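침대 크랭크 조작 작업 설정 안내
11월 · 글 Luzius Pfister
읽는 시간 6분

4장. 수동 침대 크랭크 작업

4장은 공동 작업실에서 조립한 Colard 휴머노이드로 병상 발치의 크랭크 손잡이를 잡고 돌리는 작업을 준비하는 절차이다. 3장의 손가락 영점 조정과 양팔 원격 조작 점검을 마친 상태를 전제로 한다. 손가락 하나라도 영점이 어긋나 있으면 3장으로 돌아간다.

4.1 준비물
- 크랭크식 수동 침대 한 대
- 육각 렌치 세트, 토크 드라이버
- 면 테이프, 케이블 타이
- 비상 정지 스위치(유선)
- Visance 제어 프로그램이 설치된 노트북

4.2 공간 준비
1. 침대 발치 쪽으로 로봇이 앉아서 팔을 뻗을 자리를 확보한다.
2. 캐스터가 잠기는 침대라면 모두 잠근다. 잠기지 않는 침대는 고임목을 댄다.
3. 비상 정지 스위치를 조작자 손이 닿는 곳에 둔다. 바닥에 두지 않는다.
4. 로봇 케이블을 다리 바깥쪽으로 돌려 크랭크의 회전 범위에서 뺀다.

주의: 크랭크는 펼친 상태에서 바닥 가까이까지 내려온다. 케이블이 감기면 손목 커넥터가 먼저 손상된다.

4.3 자세 잡기
1. 전원을 넣기 전에 로봇을 두 사람이 들어 바닥에 앉히고 다리를 앞으로 뻗게 한다.
2. 발목 관절을 잠금 모드로 둔다.
3. 전원을 넣고 40초 기다린다. 그 사이에는 팔을 건드리지 않는다.
4. 제어 프로그램에서 프로필 3116을 불러온다. 손목 회전 속도가 낮게 제한된 프로필이다.
5. 양손을 모두 편 상태로 들어 올려 대기 자세를 확인한다.

4.4 손잡이 잡기
1. 오른손을 손잡이 바로 아래까지 올린다.
2. 엄지를 먼저 벌리고 나머지 네 손가락을 손잡이 뒤로 넘긴다.
3. 파지력을 34로 맞추고 손을 천천히 닫는다. 손잡이가 헛돌면 두 단계씩 올린다.
4. 왼손은 편 채로 둔다. 첫 시도에서는 왼손으로 침대를 받치지 않는다.
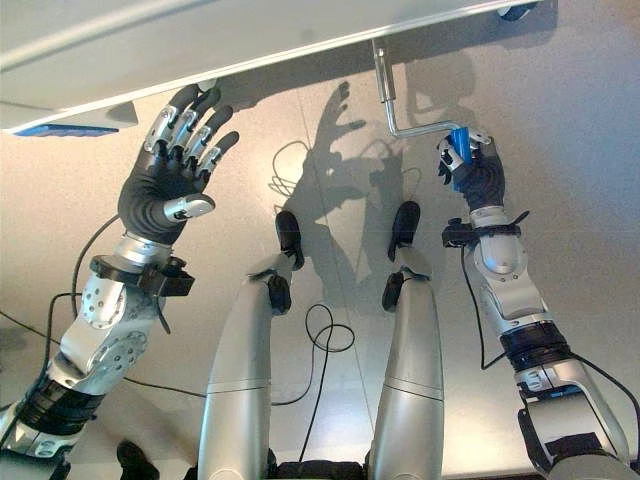

크랭크 손잡이는 두 사진 모두에서 파란색 부분이다.

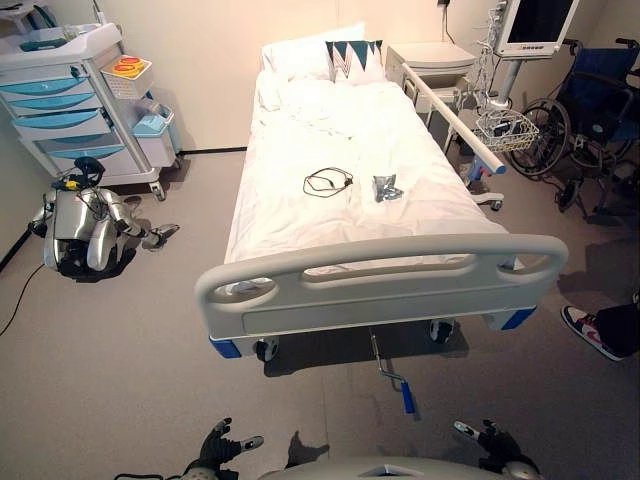
Mirjam Lüthi는 초안을 읽고 4.4의 3번에 의견을 보내왔다. 자기 쪽 로봇은 34에서 손잡이를 놓치는 일이 잦았고, 손가락 끝 고무를 새것으로 갈고 나서야 같은 값으로 돌릴 수 있었다고 한다. 파지력을 올리기 전에 고무 상태부터 보라는 문장을 넣어 달라고 했고, "닳은 고무로 힘만 올리면 검지 모터가 먼저 뜨거워진다"고 덧붙였다. 의견을 받아들여 4.6에 해당 항목을 추가했다.

4.5 돌리기
1. 조작자는 팔꿈치부터 움직인다. 손목만으로 돌리면 반 바퀴를 넘기지 못하고 멈춘다.
2. 한 바퀴를 네 구간으로 나누고 구간마다 잠깐 멈춘다.
3. 한 바퀴가 끝나면 손을 펴고 손가락이 손잡이에서 완전히 빠졌는지 본다.
4. 같은 방향으로 세 바퀴를 돌린 뒤 침대 등판의 높이를 적는다.
5. 반대 방향으로 세 바퀴를 돌려 원위치로 되돌린다.

경고: 로봇이 크랭크를 잡고 있는 동안에는 침대에 사람이 눕거나 앉지 않는다. 조작을 돕는 사람도 침대 틀 아래로 손을 넣지 않는다.

참고: 로그는 300회까지 저장되고 이후에는 오래된 것부터 지워진다. 일요일 작업 시간이 끝나면 공용 드라이브의 Borkside 폴더로 옮겨 둔다.

4.6 문제 해결

손이 손잡이에 닿지 않음
앉은 위치를 침대 쪽으로 한 뼘 옮긴다. 허리를 숙여 맞추지 않는다. 허리 각도가 바뀌면 어깨 보정값이 맞지 않는다.

손잡이가 손안에서 미끄러짐
손가락 끝 고무를 먼저 확인하고 닳았으면 교체한다. 고무에 이상이 없으면 손잡이에 면 테이프를 한 겹 감는다.

회전 중 팔이 멈춤
손목 한계각에 걸린 경우가 대부분이다. 비상 정지를 누르고 조작자가 손가락을 하나씩 풀어 준다. 잡은 채로 전원을 다시 넣지 않는다.

왼팔이 떨림
대기 자세의 이득값이 높게 잡혀 있다. 프로필을 다시 불러오고, 그래도 떨리면 왼팔 케이블이 몸통 아래에 눌려 있지 않은지 살핀다.

4.7 작업 종료
1. 양손을 펴고 팔을 내린다.
2. 제어 프로그램을 종료한 뒤 전원을 끈다.
3. 크랭크를 침대 밑으로 접어 넣는다.
4. 사용한 프로필 번호와 파지력을 작업 일지에 적는다.

양손으로 크랭크를 돌리는 절차는 5장에서 이어진다.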